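The flat on the fourth floor had been rented for the bed. It had a kitchen and a bathroom as well, and I used both, but when Dokier signed the lease they were paying for a bedroom somebody had really lived in, with the things left where they were.

My job was to drive. I stood behind the machine with my hands in a pair of handles, and when I moved, it moved. Each time I finished a task I pressed the pedal once if it was good and twice if it was bad. The recording went off to Pluvus, where people I never met cut it up and labelled it. Another department fed it to the model. The model was called Grirnadon, and it was going to make beds in care homes.

The target for the flat was 220 good examples. I had until October.

I started on 8th July. The task sheet said "straighten bedding, return loose items, vary the start". The last part meant that before each run I had to make the mess myself, and it had to be a different mess. I was bad at this. My messes all looked alike. I would pull the blanket to the left, kick a pillow over and think I had done something new. After the first week a note came back from the labellers: *Operator's starting states too similar. Please be more untidy.*

So I asked my sister's children over the phone what they did to their beds. They said they read in them, built things in them and ate toast. I left out the toast.

The runs got better after that. I put books under the covers. I bunched the comforter into a heap and left it on one side. I slept a few nights there, which wasn't in the contract, and in the morning I got up carefully and started recording before I touched anything. Those were the best ones I ever sent. The labellers marked them all "natural".

I think it was sleeping there that did it. I began to know the room. The blanket was pink with cartoon faces on it, and too small for a grown person, and I started to wonder who had outgrown it. The agent at Kawaguchi Lettings, who held the keys, said the family had moved for work and hadn't wanted to pay for the van. She said it as if I had asked about a broken tap.

Once I had wondered about it I drove more slowly. I set the blanket down where a child would want it, up by the pillows, and I folded the top edge over. It added time to each run. Another note came: *Operator has begun folding blanket edge. Not in task sheet. Is this intended?*

I wrote back that it was how the bed was made.

There was a gap of two days. Then the task sheet was changed, and "fold top edge of blanket" was on it, fourth line down. I suppose somebody had asked somebody. I had 90 good runs by then without the fold, and they told me to keep them in a separate folder and carry on.

The bad ones I kept too. If a corner slipped out of the fingers I pressed the pedal twice and went back for it, and I recorded the going back. The sheet said that was useful. A learner that only sees things go right has no idea what to do with a dropped corner.

I finished with 6 days left on the lease. I made the bed once more by hand, with the handles hung up and nothing recording, and took the keys down to the agent. A few stills came back to me from Pluvus with the last payment, and I have kept them with the task sheet.

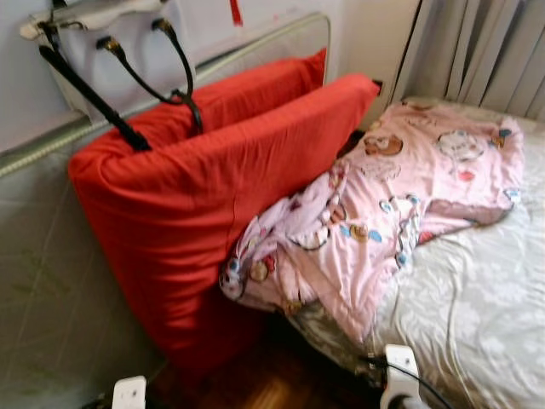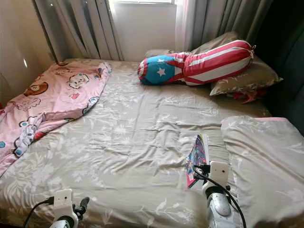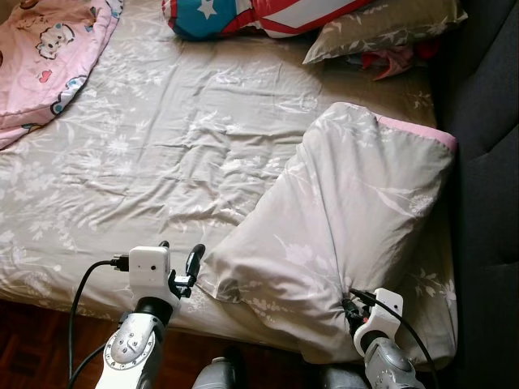 **Why would anyone record the runs that went wrong?**

Because the learner will get things wrong as well, and it needs to have seen what comes next. A failed grasp followed by a second try shows it how to recover, provided the failure is marked so that it isn't copied as the right way to do the job.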